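Kianoush Moradi on keyboards, sorting and the letters that were left out

Kianoush Moradi began work on the Zamani keyboard layout in order to type his grandmother's letters. The layout now covers Persian and four smaller languages written in extended Arabic script, and its current release handles 2,334 distinct letter and mark combinations. He spoke to Renata Sikora at the Nutisholm office, where he maintains the layout and its fonts.

The first difficulty, he says, was one of encoding. "Persian yeh and Arabic yeh look the same in the middle of a word but they are separate code points. If half of your documents use one and half use the other, a search finds half of your documents." He counted 17 such pairs in the material he was given, most of them produced by old conversion tools that mapped each glyph to whatever was nearest.

His answer was to normalise on input. The keyboard emits one code point for each letter, and a small filter corrects pasted text. The filter keeps a log, so that an editor can reverse a change. "You have to be able to undo it. Sometimes the writer meant the Arabic letter, for instance in a quotation."

The zero-width non-joiner took longer. It keeps two letters from connecting without putting a space between them, and Persian spelling depends on it. Early layouts hid it behind a combination of three keys. Moradi put it on shift and space.
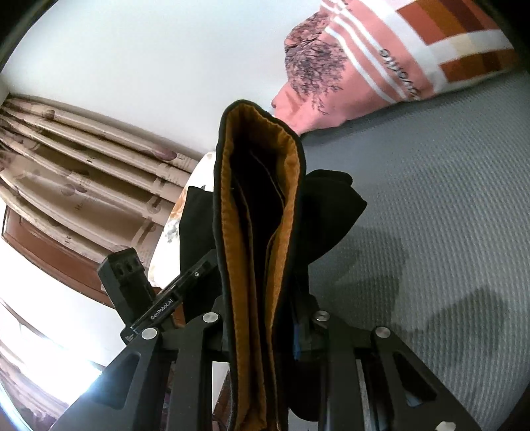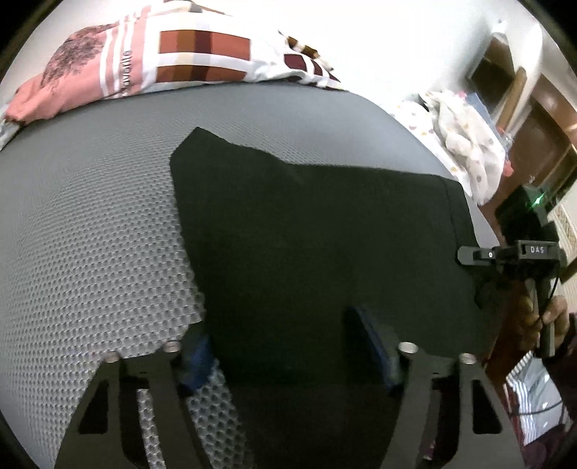

"People had been typing a full space for years," he says. "Then the line breaks in the wrong place and the word is cut in two. I wanted the correct form to cost one key press."

Sorting was handled by Štěpánka Říha, who wrote the collation tables. She compared the order of headwords in printed dictionaries and found that they disagreed on where to place the hamza forms. The tables follow the most recent dictionary for each language, with the exceptions listed in a separate file. That file has 607 entries - more than either of them expected.

Arash Daneshvar tested the result on a set of 70 handwritten letters, typed once with the old layout and once with the new. Moradi is cautious about the outcome. "The error rate went down, but it was one typist and he knew the layout. I would not publish that as a finding."

Asked what remains, he mentions vowel marks. Two marks on one letter can be entered in either order and look identical on screen. Standard normalisation deals with most cases, but some older fonts draw the reordered pair badly. A revised font is planned for October.

He has no plans for a phone version. "The prediction software changes what you typed after you typed it. I would be fixing someone else's code."

Related
Roy Mottram on digitising the Roltwood parish type
Grakeseo: a font format and its users
Collation tables, part two

We use cookies to remember your language and display settings. Accept | Manage

Contact | Copyright Nutisholm | Back to top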